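Elside Pool will close its small basin from Sunday for a filter replacement, operator Letstead said. The main pool stays open on its usual hours.

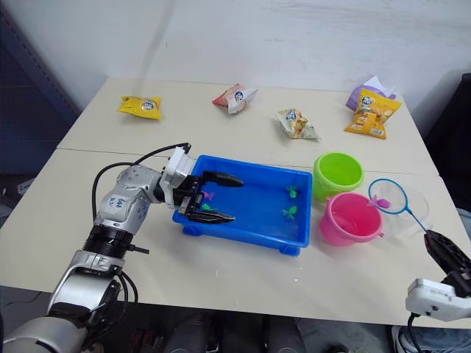

The work covers two sand filters and a circulation pump made by Floteo. Both filters have passed their rated service life, and flow through the older one has dropped 20 percent since October.

Parent-and-child sessions move to the shallow end of the main pool, with entry through the Pan Street door. Session passes remain valid and will be extended by the length of the closure.
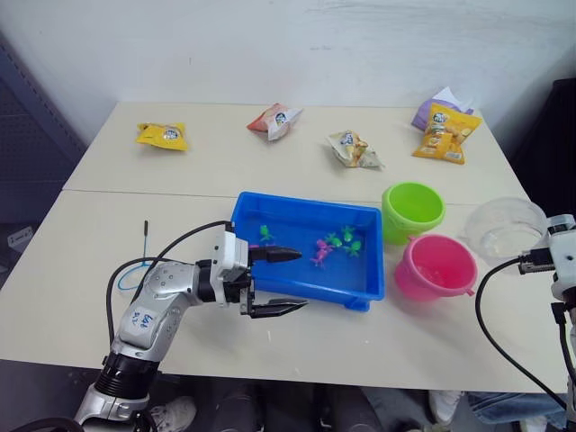 ## Water tests

Letstead will refill the basin after 3 days and sample it at 7 a.m. each morning until chlorine and pH readings hold steady. Toddler play sessions resume last. Floating toys, such as green fish in a tub of water, are to be rinsed before they go into the basin.
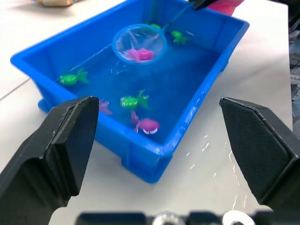
Ticket prices do not change during the work. The front desk will post each test result by noon. Families may bring small water toys to the main pool, toy fish like the green and pink-to-purple ones included, but inflatables stay out.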